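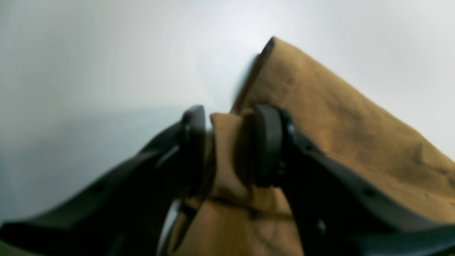
wrist cam, pads closed on the fold

Teleop cloth folding — how much hesitation do you leave in the demos?

murnness_bench
Doing tan cloth on a white table, leader arm in my left hand, one wrist cam. Goal is grab a fold, lift, lay it over. I'm at 100 demos and the policy still hovers. Gets right up to the cloth, opens, closes a bit, opens again. Like it's shy.

I know where that comes from. I hover too when I drive it, because through the wrist view I can't judge depth on plain cloth. So do I trim the pauses or re-record everything slower and cleaner? Don't want to throw out a whole Tuesday night of work if I don't have to.
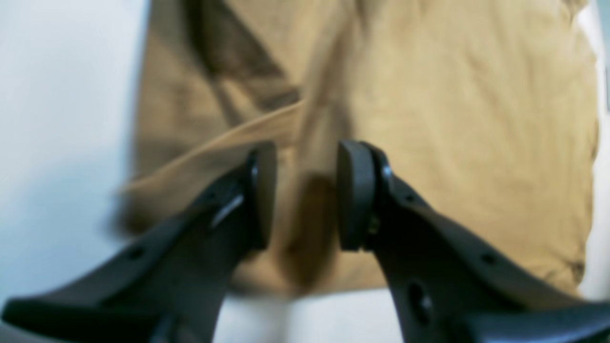

Also the gap before the grab is all over the place in my set. Sometimes I come in wide, sometimes nearly shut. No idea if that matters, on the rigid stuff it never did.

oddlot6
It matters. Pick one opening and stick with it. Wide, straight in, close, wait a beat, lift. And 100 is not a lot for cloth, sorry.

Trimming: I cut any stretch where the leader doesnt move for more than half a second, except right after the close. Leave that one in or it lifts before it has a grip.

tapeandshims
Disagree on cutting. You cut the pause and now the arm jumps between two poses, and the joint speeds in your data are garbage. Re-record. Slower isn't even the point, decisive is the point. Practice the move with the recorder off till your hand knows it.

oddlot6
It doesn't jump if the arm wasn't moving. That's the whole idea of the threshold?

tapeandshims
Arm isn't moving, cloth is. Cloth keeps settling. You get one where the fold pops flat between two frames. Seen it in my own set, had 1,673 episodes at the time and had to go back through all of them.

zuno_in_the_shed
Side question, are you hand guiding at all or only the leader? I do first grabs by hand, backdriving the arm, then the rest by teleop. Hand guided ones come out way smoother. Downside your fingers get in the wrist shot if you hold it wrong.

murnness_bench
Leader only. Tried hand guiding on the old Revard arm and the gearbox fought me the whole way. This one might be ok, will try.

Went back over the bad ones tonight btw. A lot of them I'm low and near the edge of the cloth, mostly looking at white. Pads shut and I couldn't tell you from that view how much cloth I've got.
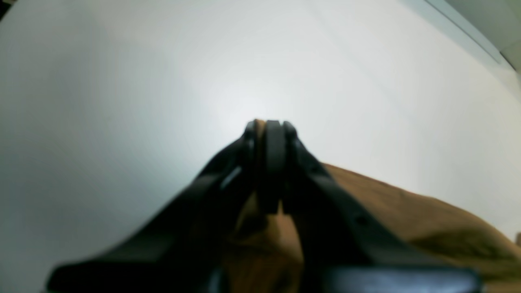

Replies, page 2

gritty_bearing
Late night reader here. Add a second cam from the side. Problem solved. All that white with the glare in it gives the policy nothing to hold on to. Or put a patterned mat down.

tapeandshims
Mat yes. Second cam, eh. Doubles your storage and then you're syncing clocks forever.

gritty_bearing
Storage is cheap, my evenings aren't. I drove a parts cart for Honda years back and even that thing had more than one eye on it

oddlot6
Numbers from me, take or leave: up to 4,000 episodes before my towel folds were boring. Started getting decent well before that. The thing that helped most was recovery demos — start with a bad grab on purpose, let go, back off, go again. Otherwise it never learns what to do when it's buried in the cloth.

murnness_bench
ok that I have plenty of, by accident lol. Was deleting them. Guess I stop doing that.

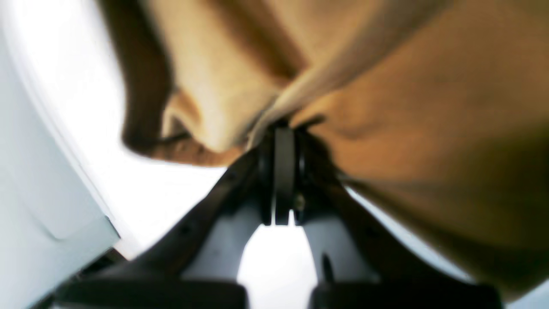

Up under the cloth, white opening below the pivot

zuno_in_the_shed
Keep those only if you get out of it clean. If you thrash around for 6 seconds it learns to thrash.

tapeandshims
^ this. Tag them seperately too so you can pull them if it goes weird.

murnness_bench
Plan then: fixed opening, mat, practice first, re-record the grabs, keep the clean recoveries. Not trimming for now, sorry oddlot. Will post what it does.

oddlot6
No offense taken. Post the failures too please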